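沥水架与餐盘立放:台面实拍图集

本站使用 Cookie 以改善浏览体验。继续浏览即表示您同意我们的 Cookie 政策。[接受] [仅限必要项]

本页收录台面沥水架的四张实拍,对象为黑色金属线架、配套黑色沥水托盘,以及立放其中的一组彩色圆盘。本页重点放在三个问题上:餐盘立放时的间隔,架体与托盘的搭接关系,以及架子靠墙时占用的台面。文中尺寸、载荷等数据来自我们自己的测量记录,只适用于手头这一只架子,换其他型号须重新量取。

术语先统一。“上横杆”指架体上沿的粗杆;“隔条”指从架底立起、用来夹持盘子的弯折线材;“托盘”指架体下方承接滴水的塑料件;“格栅”指架底的平行线材。各家商品页叫法不一,有的把格栅也叫隔条,查阅旧稿时请留意。

一、靠墙摆放

线架靠近白墙放置,五只圆盘依次立在隔条之间,略向左倾,后面几只只露出盘沿和部分盘面。架子左端可以看到托盘的棱纹,棱纹面向前下方倾斜。
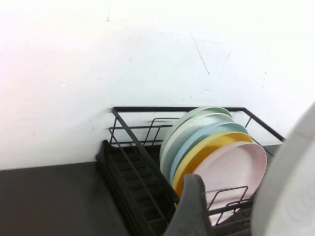

Tilport 家居资料室 · 厨房收纳组

靠墙摆放的主要限制是后侧净距。架体完全贴墙时,盘沿容易碰到墙面,滴水会顺墙流到台面接缝处。我们的做法是在架后留出 3 厘米,抹布可以伸进去擦。接缝若已打胶,净距可以适当缩小,但每周仍应把架子整体移开清理一次。浅色墙面容易显出划痕和擦痕,移动架子时应先抬起再平移,不要拖拽。

托盘的棱纹有两个作用:把盘沿滴下的水分开导走,减少托盘底面的积水面积。棱纹之间的凹槽是水垢最先出现的位置。清洗时用软毛刷顺着棱纹方向刷,横向刷洗效率低,毛屑也容易卡在槽里。硬水地区可以用稀释的柠檬酸溶液浸泡,时间以说明书为准,金属线架不要一起泡。

二、盘面与隔条

盘子立放是否稳定,取决于隔条高度与盘子直径之比,以及盘沿的形状。浅盘的盘沿平缓,重心靠近盘面中线,倾角较小;深盘的盘底外凸,相邻两只不能按浅盘的间距排列,通常要空出一格。这组盘子为同一系列的浅盘,逐格立放即可。

前方淡粉色盘子的盘面朝外,盘沿微微隆起,盘心浅而无花纹。后面依次是芥末黄、浅蓝和灰绿,重叠得很紧。上横杆从粉色盘子前面横过,U 形隔条立在盘面下部的前方,弯头圆滑。

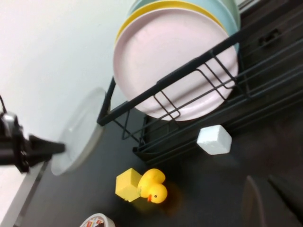

三、空格与满格

满格摆放并不等于利用率高。盘与盘之间如果没有可见的缝隙,空气不流通,盘背的圈足处会长时间存水。内部试放时记录过一组数据:同一批盘子在满格与隔格两种摆法下,分别静置到盘背无可见水膜为止,隔格用时 80 分钟,满格用时 297 分钟。试放在不开排风的厨房里进行,没有控制湿度,数值只供比较两种摆法。负责记录的是 Joyce Nyanda,原始表格存于资料室,可以来信索取。

这一角度能同时看到架子的两个区域。左侧区域空着,平行线材与竖杆构成的网格露在外面,下方是深色的托盘内腔;右侧区域立着五只盘子,向右倾斜,呈扇形展开。靠后的两只只露出窄窄的盘沿,淡黄色那只露出的部分更宽,弧线一直延伸到架子下部。 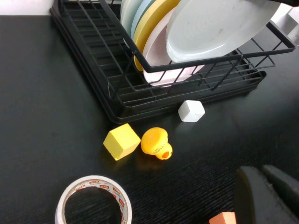
图 3 左区空置,右区立放五只圆盘;托盘边沿为圆角。

左侧空区适合放碗和杯子。放碗时碗口朝下,斜靠在格栅上,一侧垫高,以便水从碗口流出。杯子直接倒扣在格栅上会形成半封闭的空间,杯底内侧干得慢,宜斜放。刀具不建议放在这个区域,线材间距较大,刀尖会穿过格栅抵到托盘,时间久了会在塑料面上留下划痕。

深色台面的优点是不显水渍边界,缺点也在这里:托盘外沿溢出的水不容易察觉。建议以手背沿托盘边触摸一圈,或铺一条浅色吸水布作为指示。木质台面必须铺布。

四、架体结构

从侧上方看,架子的受力关系比较清楚。一根长直黑杆斜贯架体,属于夹持盘子的框架,沿长度方向把架子分成两部分。上部一排竖立的隔条构成插槽,架底格栅则像梯子一样等距排列,在托盘底面投下重复的条状阴影。 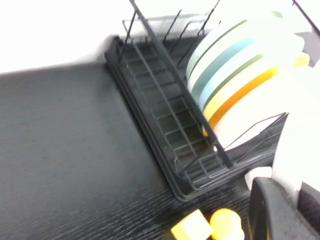 图 4 格栅与长杆;盘沿颜色可辨淡绿、浅蓝绿、黄色等。

五只盘子挤在一侧时,架体的重心偏向该侧。空载与满载之间换位搬动,应先取下盘子,再抬架子,最后倒掉托盘里的水。顺序颠倒时托盘容易侧翻。我们称得五只盘子合计 1,174 克,对这种线架来说远未到上限,问题只在分布。若经常只放盘子,可以每隔一段时间左右调换架子方向,使两端的涂层磨损接近。

涂层检查以焊点和弯折处为主。黑色涂层破损后,底材会先出现褐色小点,再沿线材扩展。发现小点时可用细砂纸打磨,补一层食品接触级涂料;已经成片剥落的应当更换,不宜继续使用。隔条弯头处如有毛刺,会在盘沿釉面上留下灰色金属痕,用苏打糊可以擦去,毛刺本身需要磨平。

补充说明:本图集不作品牌比较,也不接受产品送测。上一期读者询问的 Estex 折叠架与 Endumwood 木架,资料不全,暂不收录。文字整理:Myung-ja Na。

读者评论(4)

Shirima 路口
满格和隔格的差别比我想的大。请问盘子是洗碗机出来的还是手洗的?洗碗机出来盘子本身是热的,干得应该快很多。

Myung-ja Na(资料室)
手洗,常温水冲净后直接上架,没有甩水。洗碗机的情况没有测过。

灶台左边
我家台面也是深色,溢水问题确实存在。后来在托盘下面垫了硅胶垫,垫子比托盘大一圈,水都留在垫子上。缺点是垫子底下也要擦。

老谭修厨房
补一句:靠墙那条缝打胶要选防霉的,普通胶半年就发黑。架子后面留 3 厘米我觉得偏小,我一般留到手掌能竖着伸进去。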